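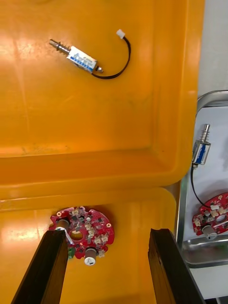
Why do households that qualify for a fee waiver fail to claim it? The most common reason in the Sirkport records is that the household did not finish the application, usually at the point where proof of income was requested.

4. Take-up of the Water Fee Waiver

4.1 Background

The Sirkport water fee waiver is open to any household whose income falls below the limit set each year by the city council. A household must apply in writing, and a waiver, once granted, lasts for one billing year. Renewal requires the same form and the same papers as a first claim. The city held income data on many of these households already through its housing support program, but the two offices did not share files during the period of the study.

Earlier work on the waiver treated low take-up as a problem of awareness. Geerts proposed that residents did not know the waiver existed and that a notice with each bill would close most of the gap. The city adopted the notice. Claims rose in the first billing period and then fell back toward their former level, which suggested that awareness was only part of the matter. Vigfúsdóttir and Urquhart later interviewed residents who had picked up a form and never returned it. Most of them knew what the waiver was and believed that they would receive it. What they described were small obstacles: a pay slip that could not be found, a counter that closed before the end of a work shift, a question about "other household means" that they did not know how to answer.

4.2 Design of the letters

The trial reported in this section covered 2,648 households in seven districts. Each household had started a claim in an earlier year without completing it. Households were assigned by lot to receive either the standard city letter or a revised letter drafted with the Sodell district office. Both letters gave the same facts about the waiver, the same closing date and the same telephone number.

The revised letter differed in two respects. It named the documents that the household would need, in the order in which the form asked for them, and it offered a set appointment at the district office, which the resident could keep, change or ignore. No payment or other reward was offered. The legal notice on the right of appeal was moved to the back of the page at the request of the city attorney, who preferred that it appear in full.

The question on "other household means" could not be changed, as its wording is fixed by ordinance. A short note in the margin of the revised letter explained that savings below the stated limit did not need to be listed. Staff in Sodell reported that this note produced more telephone calls than any other part of the letter – most of them brief, and most from older residents who wished to confirm that they had read it correctly.

Figure 2. A white work surface with four yellow bins and a stainless-steel tray in the center.

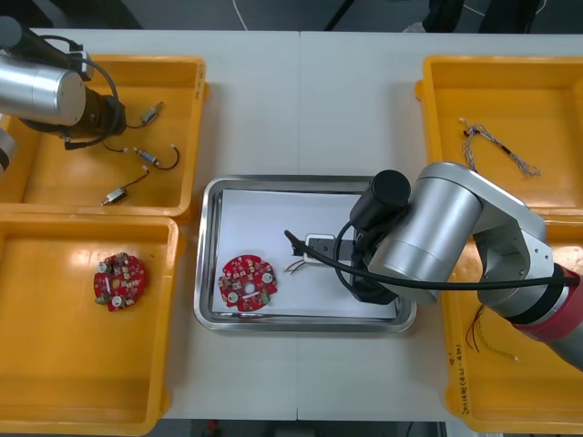

Appointments were held at the district offices during ordinary counter hours, with a late session in those districts that could staff one. Counter staff were told that a trial was under way but were not told which residents had received which letter. This arrangement held imperfectly. Residents often brought the letter with them and placed it on the counter, and staff in the smaller offices soon learned to tell the two versions apart. The effect of this on the handling of claims is likely to have been slight, given that decisions were made at the central office from the papers alone.

4.3 Limits of the comparison

Two limits should be noted. First, the households in the trial had all begun a claim before. They may be more willing to deal with the city than those who never asked for a form, and the findings should not be extended to the latter group without further study. Second, the closing date fell in December, when several offices kept shorter hours. Brynjólfsdóttir and Sveinbjörnsson have argued that seasonal closing dates lower take-up in their own right, and the present design cannot separate that effect from the effect of the letter.

The cost of the appointments is taken up in Section 5, together with the question of whether file sharing between the housing and water offices would make the application unnecessary for most of these households.

Related papers
Appeal Rights and the Length of Official Letters
Counter Hours and Access to City Services in Sodell
Seasonal Deadlines in Local Benefit Programs
Who Renews? Second-Year Claims in Sirkport

Contact the editors | Copyright Trovuno Papers in Public Administration | Back to top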